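印刷する|メールで送る

机まわりの片づけスレッド、はじめます!2月に引っ越してからずっと「とりあえず置き」だった机を、ついに全部さらにしました。長くなるけどつきあってください(1/9)

まず天板。濃いチャコールグレーで、うっすら木目が入ってるやつです。Uedaの中古コーナーで3000円。届いた日からずっと紙の下に埋まってて、木目があること自体忘れてた……再会できてうれしい!(2/9)

ルールはひとつだけ。いったん全部床におろして、毎日さわるものだけ戻す。ペン、59本ありました。数えた自分もどうかと思うけど、インクが出たのはその半分もなかったです。出ないのはその場でさよなら(3/9)

ケーブル類はStitoの布バンドでまとめて引き出しの奥へ。面ファスナーじゃなくてボタン留めなので、ほこりがくっつかないのが最高。色がもうちょっと選べたらもっと最高(4/9)

で、最後まで悩んだのが「かわいいだけのもの」問題。使わないけど捨てない、でも全部並べるとまた埋まる。結局、机の上に出していいのはひとつだけと決めました。選ばれたのは、金色の甲羅のカメです!!(5/9) 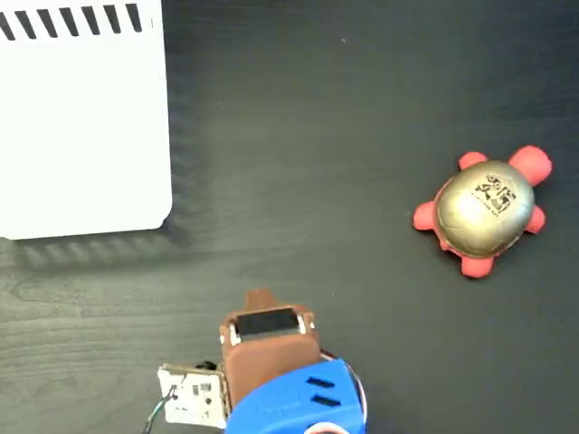
甲羅がメタリックで、体は赤っぽいサンゴ色。この組み合わせがもう好きすぎる。まるっこい手足がちょこちょこ出てるのもいいし、暗い色の天板に置くと金がすごく映えるんですよね。甲羅に黒いロゴが入ってるのも、おまけっぽくて逆に愛着がわきます(6/9)

白くて四角いやつは左の奥が定位置。斜めのスリットがあるから、上に物をのせないことにしました(前は郵便物置き場になってた、反省)。白とグレーだけだとちょっとさみしいので、カメの赤と金がほんとにいい仕事をしてくれてます(7/9)

天板の拭き方メモ。Brushamの小さいほうきで木目に沿ってはいて、固くしぼった布で一往復、そのあと乾いた布。濃い色の机は白いほこりが目立つから面倒と言われがちだけど、目立つから拭く気になる!私は断然こっち派です(8/9)

かかった時間は3時間近く。うち1時間は出てきた古い手帳を読んでました。落選した小物たちはWondardの缶に入れて棚の上に。月がかわったら選手交代するかも。次は引き出し2段目、開けるのがこわいけど楽しみ(9/9)

いいね 59 シェア 3 コメント 4

コメント

カメの甲羅、光り方がきれいですね。うちの机も濃いグレーなので金色のもの置きたくなりました

「出していいのはひとつだけ」、まねします!でも候補が多すぎて今夜は決まらなそう

ボタン留めのバンド、太いケーブルでもいけますか?

↑投稿者:電源コードくらいなら大丈夫でした!太い延長コードは入らなかったです

この投稿を印刷する|友だちにメールで送る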